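5. 片付け作業の設定と評価

この章では、グリッパー付きアームに小物の片付けをさせるときの設定手順と、結果の判定方法を説明します。対象は、家庭の棚や机の上の小物、および作業場の部品箱まわりです。アームの据え付けと原点合わせ(第3章)、非常停止の確認(第4章)を済ませてから始めてください。

5.1 任せられる作業と任せられない作業

現在のソフトウェアで日常的に任せられるのは、形の決まった硬い物を、決まった範囲の中でつかみ、決まった場所へ移す作業です。積み木、空き箱、樹脂製の小型容器などがこれに当たります。

次の作業は、条件がそろえば動きますが、人の立ち会いが必要です。

・重なった物を上から順に取る作業
・壁や仕切りに接した物を取る作業
・大きさの違う物が混ざった箱からの取り出し

次の作業には使用しないでください。

・衣類やタオルをたたむ作業
・食器洗い、ガラス器の取り扱い
・刃物、熱い物、液体の入った開いた容器の移動
・人やペットが作業範囲に入る可能性のある場所での作業

カタログや展示会の映像では衣類をたたむ動作が紹介されることがあります。Lineckの社内試験でも同じ動作を試しましたが、布の置き方を変えると途中で止まる例が多く、本書の対象からは外しています。家事全般を代わりに行う機械としてではなく、範囲を区切った片付けの補助として導入してください。

5.2 作業範囲の準備

1. 作業面の上にある、片付け対象以外の物を取り除きます。
2. 位置決め用マーカーを作業範囲の奥の壁、または台の上に固定します。マーカーの四辺に折れや浮きがないことを確認します。
3. 操作画面の「範囲」を開き、「マーカー検出」を押します。枠が緑色で表示されたら「登録」を押します。
4. 対象物を置く前に、アームを低速で範囲の四隅へ動かし、壁や棚板に当たらないことを確認します。
5. 置き先の位置を登録します。置き先は対象物の幅より30 mm以上広く取ってください。

注意:登録は必ず対象物を置く前に行ってください。作業中は対象物や指がマーカーに重なることがあります。登録後であれば一部が隠れても動作は続きますが、登録時に隠れていると位置がずれたまま保存されます。

5.3 つかみ動作の設定

1. 「対象」から「ブロック・小箱」を選びます。
2. 把持力を「弱」に設定します。初期値は「中」です。
3. 接近速度を12 %に設定します。
4. 「試行」を押し、アームが対象物の手前で一時停止するまで待ちます。
5. 左右の指が対象物を挟む位置にあるかを目で確かめます。
6. 位置が合っていれば「続行」、ずれていれば「戻る」を押して手順4からやり直します。

手順5では、手前の対象物だけでなく、その後ろにある物も確認してください。指の間に複数の物が見えるときは、どれをつかむのかを画面上で指定する必要があります。指定しない場合、最も手前にあると判定された物が選ばれます。

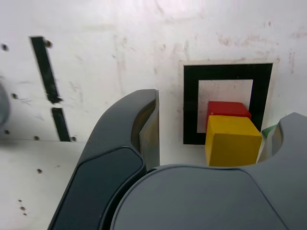 図5-1 指の間の黄色い木製ブロックと、その後ろの赤いブロック。奥の壁に四角いマーカー。

図5-1のように対象物どうしが近いときは、「近接モード」をオンにします。指の開きが小さくなり、隣の物に触れにくくなります。ただし、対象物の幅が広いと指が入らず、エラー17が表示されます。その場合は近接モードをオフに戻し、対象物の間隔を手で広げてから再度試行してください。

注意:試行中は指と対象物の間に手を入れないでください。一時停止中もモーターには電源が入っています。

5.4 連続動作

試行が3回続けて正常に終わったら、連続動作に切り替えられます。

1. 「連続」を押し、回数を入力します。初回は10回以下にします。
2. 「落下時」の設定を「停止」にします。
3. 「開始」を押します。最初の一巡が終わるまで、非常停止ボタンに手が届く位置にいてください。
4. 終了後、「記録」を開いて結果を保存します。

「落下時」を「再試行」にすると、アームは落ちた物を探し直します。床に落ちた物は範囲外のため検出できません。棚の奥に転がった物を追って、アームが壁に近づくこともあります。無人の時間帯には使用しないでください。

5.5 結果の判定

記録の数字は、つかんで置き先まで運んだ回数を成功として数えたものです。置いた向き、置き先での倒れ、途中で隣の物を動かしたかどうかは含まれません。導入の判断に使う場合は、次の項目を別の表に書き加えてください。

・人が手を出した回数
・範囲の準備にかかった時間
・置き直しが必要だった数
・同じ作業を人が行った場合の時間

参考として、Felleyの倉庫で7月に行った試用の結果を示します。小型容器を棚へ戻す作業を238回行い、うち人が手を出したのは17回でした。手を出した理由で最も多かったのは、容器どうしが接していて指が入らなかったことです。準備の時間を含めると、全体の所要時間は人が行う場合より長くなりました。夕方に人がほかの作業へ回れる点を評価し、Felleyでは棚一段に限って使用を続けています。

家庭での使用については、まだ同じ規模の記録がありません。おもちゃの片付けでは、毎回置かれる場所も種類も変わるため、範囲の準備に手で片付けるのと同じくらいの時間がかかることがあります。

5.6 うまく動かないとき

対象物の手前で止まったまま動かない
 一時停止の状態です。「続行」を押してください。表示が消えている場合は「戻る」を押し、試行からやり直します。

つかむ位置が毎回同じ方向にずれる
 マーカーの登録をやり直します。マーカーを貼った面が動いていないかも確認してください。

つかんだ物が滑り落ちる
 指の内側の面を乾いた布で拭きます。改善しない場合は把持力を「中」に上げます。木製や樹脂製の軽い物には「強」を使わないでください。

別の物をつかむ
 対象の指定が外れています。5.3の手順に戻り、画面上で対象を指定し直してください。

エラー17が繰り返し表示される
 近接モードをオフにしても表示される場合は、指の開きの校正(第3章)が必要です。

本章の手順の改訂担当:Oleksandra Nechyporuk(Lineck 技術文書)

5.7 作業終了後

1. アームを待機位置へ戻します。
2. 指が何もつかんでいないことを確認し、電源を切ります。
3. 残った対象物を手で片付けます。
4. マーカーは貼ったままで構いません。汚れた場合は交換し、5.2の登録をやり直してください。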